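Brurketti Dive, 2026-04-25

1/ Notes on regulator servicing, as the same points keep coming up at the fill counter. All of this applies to recreational open-circuit gear.

2/ Intermediate pressure is measured between first and second stage. Put a gauge on a low-pressure inflator hose, open the cylinder slowly, purge a few times, then read it. Compare with the service manual for your model.

3/ A reading that climbs steadily after lock-up is IP creep. Usual cause is a worn high-pressure seat. A second stage that hisses at rest may be perfectly fine and only reporting what the first stage is doing.

4/ Don't detune the second stage to stop the hiss. Breathing effort goes up and the seat is still worn.

5/ We had 7 sets in from the Ovow shore weekend. 2 had creep. Both had been rinsed with the dust cap off.

6/ Rinse in fresh water with the cap on and dry. Don't press the purge while submerged unless the system is pressurised. Hang by the first stage, out of the sun.

7/ Nitrox: above the oxygen limit in your manual, use compatible lubricant and O-rings, and have the set cleaned for the service. Silicone grease is out. Kováčik bench kits are labelled by grease type on the lid.

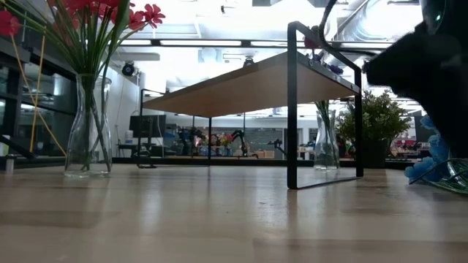
8/ How often should a regulator be serviced if it is hardly used?
At the interval in the manufacturer's manual, by date or dive count, whichever falls first. Seats take a set in storage and O-rings age on the shelf.

9/ Bookings for the Brurnness trip in September need gear on the bench 21 days ahead. Bring the last service slip.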